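**Giladska two-finger vs Plasow for small tabletop stuff?**

**kettlewright**

OK so I've been going back and forth on this for weeks and I need other people's opinions before I spend any more money. We have one white tabletop arm in the lab at Skarkstead and two grippers that both bolt onto the same flange: the Giladska parallel two-finger that came with the package, and the Plasow, which has the curved pads and the springy linkage. The work is kitchen tasks with toy kitchen things. Pick up fruit, put fruit in bowl, move a mug, open the toaster oven door, that level of difficulty. I've been running the same list with both and my notes are a mess, but the gist is:

- Giladska is great on anything with two flat-ish sides. Mug handle, spatula, door handle, all good.
- Giladska is awful on the orange slice when it's lying flat. It either pinches the edge and squirts it across the table or comes down too low and I get a force stop.
- Plasow scoops the orange slice like it's nothing!
- Plasow on the oven door handle is a nightmare. The pads flex, the handle rolls, and I'm left holding air about half the time.

The Plasow would be another 1,330 dollars to keep (we're on a loaner, it goes back in April). Swapping between them mid-session is possible but it's four screws and a recalibration and I hate it.

Which one would you live with?

---

**lowtorque**

Giladska, and it isn't close for me. Doors and handles are the tasks that break everything downstream. If you fumble a piece of fruit you reset one piece of fruit. If you fumble the oven door you've maybe shoved the whole oven two inches and now every pose you've saved is garbage.

Also the flat-object problem is fixable with fingertips. Print yourself a pair with a thin lip at the bottom, like a fingernail. I did mine in TPU with a stiffer core and they slide under coins. Well, under poker chips.

---

**pancake_motor**

I'm going to disagree with lowtorque here. Fingernail tips are fine until you need to hold something round, and then you've got a hard little edge digging into it and it rotates out. A toy strawberry with nail tips is comedy. The soft pads are the reason people buy the Plasow in the first place, and I'd rather have a gripper that's good at 90% of the objects and find another strategy for the door.

What's your strategy for the door, by the way? If you're squeezing the handle I'd say don't. Hook it. Put one finger behind the bar, leave the gripper mostly open, and pull along the arc. Grip force doesn't come into it.

---

**kettlewright**

Squeezing, yes. I tried hooking with the Giladska and it worked but I was coming in at such a weird wrist angle that I ran out of joint range before the door was all the way open. Didn't try it with the Plasow. The pads are kind of fat for the gap behind the handle, but I'll measure it.

lowtorque, do you have a file for the nail tips? I've got a printer down the hall and way too much orange TPU.

---

**lowtorque**

I'll clean it up and post it in the tooling section. Warning, it's drawn for the older Giladska jaws, the hole spacing moved a little on the newer ones.

And sure, hooking works, but then you need a wrist that can follow the arc and a base that's in the right place relative to the hinge. How far is your oven from the base? My guess is you're too close. Everyone sets up too close, me included. You want the elbow bent at the start of the pull so there's somewhere for it to go.

---

**mirefoot**

Can I ask a dumb question, what are the two of them like on weight? I ask since we had the Plasow on a small arm and it was the main reason we sent it back. With the camera bracket and the screws ours came to 708 grams on the postal scale, and the arm's rated payload is nothing to write home about. Anything at full reach had a visible sag. Lovely gripper, wrong arm.

---

**kettlewright**

Not dumb at all! I hadn't weighed it with the bracket on. I do see a bit of droop at full reach with the Plasow, I'd been blaming my gravity compensation settings and fiddling with those for two evenings. Ugh. Going to go find a scale.

---

**pancake_motor**

The tool mass setting in the controller is per tool, so if you swapped grippers and didn't swap the payload profile, that'd be your sag right there. Are you on the stock controller or the Neves one?

---

**kettlewright**

Neves. And no, I did not swap the profile. I have changed the profile now and the sag is mostly gone, so thank you, I feel silly and also relieved. There's still a little left at the far side of the table, which I guess is what mirefoot was talking about.

While we're on the Neves – is anybody else getting a stutter when the gripper command and a motion command arrive at the same moment? The arm sort of hiccups. It's small but you can see it.

---

**mirefoot**

Yes, same hiccup here. We send the gripper on its own channel now and it went away. It's in the advanced tab, and the name of the setting makes no sense at all, something like "aux sync follow". Turn it off.

---

**lowtorque**

I'd leave that on if you log data. With it off, your gripper timestamps drift from the joint timestamps and you'll find out a month later when you plot them. Ask me how I spent last spring.

---

**mirefoot**

Ours don't drift, but we stamp everything on the PC side when it arrives. If you're trusting the controller's clock then OK, fair, leave it on and put up with the hiccup.

---

**graycrate**

Camera person here, butting in. You said you're judging these by eye from where? I ask because the overhead view flatters a two-finger gripper. Straight down, you can't see how deep the tips are. A grasp that looks centered from the top might be holding on by the last few millimeters. I went through a hundred or so of our clips (fine, exactly 100, I made a spreadsheet) and rescored them with a side camera, and I changed my mind on a good chunk of them.

The other thing is occlusion. When the arm comes in over the table, the wrist housing blocks whatever you're reaching for, so from overhead you end up guessing in the last bit of the approach. A wrist cam helps with that but then you're adding weight again, see above.

---

**kettlewright**

Overhead, mostly! I have a wrist bracket but I took the camera off while chasing the sag. Okay, this is useful. I grabbed stills from the overhead views so people can see the table, how cluttered it is and where the oven goes. lowtorque, tell me if that's too close. They're from the one session.

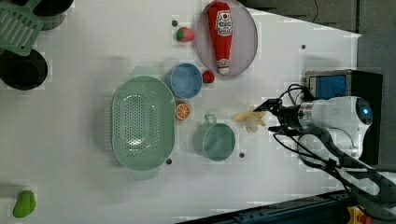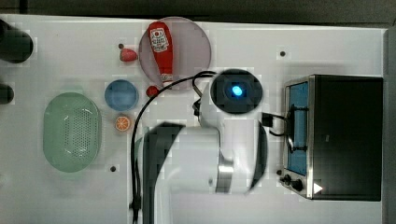
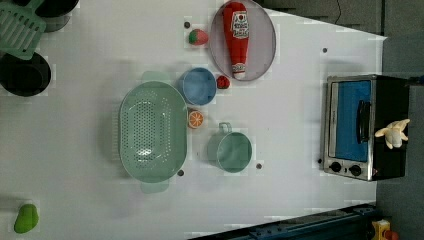
So the oven is a real decision for me. I could rotate it so the hinge side is further from the base, but then I'd have to redo the approach for every task that uses the middle of the table, and I have a lot of those saved already. I could also lift the arm on a riser. I've got an aluminum block that would do it, only it'd mean drilling, and I said I'd never drill that bench again.

Scale results, by the way: the Plasow with bracket came in a bit under mirefoot's number, and the Giladska is noticeably lighter. I also measured behind the door handle and the Plasow pad does fit, barely, if I go in with the thin edge. Tried hooking five times. Got the door open on four and on the last one the pad folded and popped off the bar. That's already better than squeezing ever was.

---

**lowtorque**

Don't rotate the oven. Put the base back a few inches if the clamp lets you, before you do anything else. It costs you one recalibration and you can undo it.

And four out of five on a hook with a soft pad, with you watching it carefully, I'd want to see that again on a tired afternoon. Still Giladska for me. I will admit it's better than I expected.

---

**pancake_motor**

Ha, I'll take it. Try the hook slower at the start, too. The pad folds when the first bit of pull is too sharp, at least on ours it did. Once the door's moving you can speed up.

Also if you do keep the Plasow, order spare pads right away. They get shiny from handling smooth plastic and then they slip on everything. Wiping them with alcohol brings them back for a while.

---

**graycrate**

Put a cheap webcam at table height before you decide anything, please. Doesn't need to be synced, doesn't need to be good. Clamp it level with the mug and look at finger depth on both grippers. I'd especially like to know what the Giladska is doing on the round stuff.

---

**mirefoot**

Seconding the webcam. We had one aimed along the tabletop and it showed our tips dragging on the surface for the last inch of every low grasp. Explained a lot of scratches.

---

**kettlewright**

Plan for now: move the base back, side webcam on, nail tips on the Giladska once lowtorque posts the file, and run the whole list again with both, correct payload profile each time (it's on a sticky note on the monitor now). I'll leave aux sync on because I do log, and live with the hiccup.

If the nail tips handle the orange slice and don't ruin the strawberry, I'll send the loaner back. If they don't, I'm going to have to go ask for that money, and I'd like to have some video to show when I do. Will post numbers when I've got them.

---

**lowtorque**

File's up in tooling. Print them standing on end or the lip snaps off.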